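# About Cetham

Cetham is an acting school and small film company on the second floor of a former shoe warehouse in Drosden. We train screen actors, we make short films with them, and every couple of years we make a long one and need a rest afterward. If you came looking for the dental practice, they're one floor down and their parking is better.

## How it started

Darmawan Sumampouw spent most of his twenties playing men who get hit by the hero. He was a henchman, a bouncer, a second henchman, and once a priest who turned out to be a henchman. Between jobs he taught Saturday classes in a church basement to anybody who could pay for the heating. One of the people who turned up was Chaminda Sivakumar, a film editor who had spent years cutting around bad performances and wanted to see where they came from.

She stayed for the whole course, and at the end of it she told him the teaching was good and the exercises were too long. They've been having the same argument ever since, except now there's a lease. The name Cetham was on the warehouse door when they moved in, and a new sign was more than they had in the bank.

Our first production was *Wastholm*, a comedy about two brothers who inherit a ferry. It was shot in February on a lake, which we don't recommend to anyone. The entire cast came out of the Saturday class, and Darmawan played the harbor master (he hits somebody, for a change). It opened at the Drosden Regent to an audience of 511, a figure we remember because the Regent seats more than that and we had told our parents it was sold out.

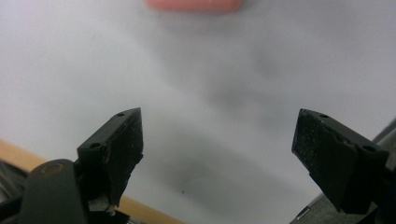 *Photo: Cetham Film & Acting School*

After *Wastholm* people started asking whether they could take classes during the week. We said yes before we'd checked whether we had a room.

## What we teach

The main program is one year, part time, evenings and Saturdays. You'll work on camera from the first night. Chaminda cuts the footage and shows it back to you the following week, and most people find out that they blink a lot.

After that comes scene study, voice, and a term on auditions, where you'll learn to walk in, say your name, do the thing and leave without apologizing to the furniture. There's also a short course in dancing for people who don't. Two of our former students have gone on to work steadily in musicals, and both of them started in that course, hiding behind the same tall man.

We don't teach a method with a capital M. Darmawan studied three of them and says they all boil down to listening to the other person and knowing where the light is. Chaminda would like it noted that hitting your mark helps too.

## What we make

Each graduating class makes a short film, written for whoever happens to be in it. That has left us with a catalog that leans heavily on family dinners, job interviews and people stuck in elevators. We're fond of all of them, including the one with the goat.

The longer films come when we have the money. The latest is *The Understudy's Wedding*, which cost more than we planned and looks like it cost slightly less. We held open auditions and watched 1585 self-tapes for it, each one to the end. The lead went to somebody who had sent hers in by mistake while trying to email it to her sister.

## Where our people end up

Some work in film and television. Some do theater, a few do commercials (you may know the man who is so happy about gutters), and plenty have regular jobs and act when somebody asks. We don't publish a list of famous graduates. It would be a short list, and the people on it have agents who write letters.

We can say that our students tend to keep working with each other. Three of the theater companies in Drosden were started by people who met on our stairs, probably while waiting for the rehearsal room to be unlocked.

## The Sivakumar Fund

Each year the Sivakumar Fund pays full tuition for two students who couldn't otherwise come. It's named after Chaminda's father, who ran a single-screen movie house and let in anyone who claimed to have lost their ticket. The fund pays each student another 1000 dollars toward travel and rent. You don't need to be promising to apply. Filling in both sides of the form is enough.

## Coming to see us

Applications for the next intake close on Sunday, December 1, 2024. We read them all that week, with soup.

Visitors are welcome on Saturday mornings. Ring the lower bell - the upper one belongs to the dentist, and he has asked us to mention it.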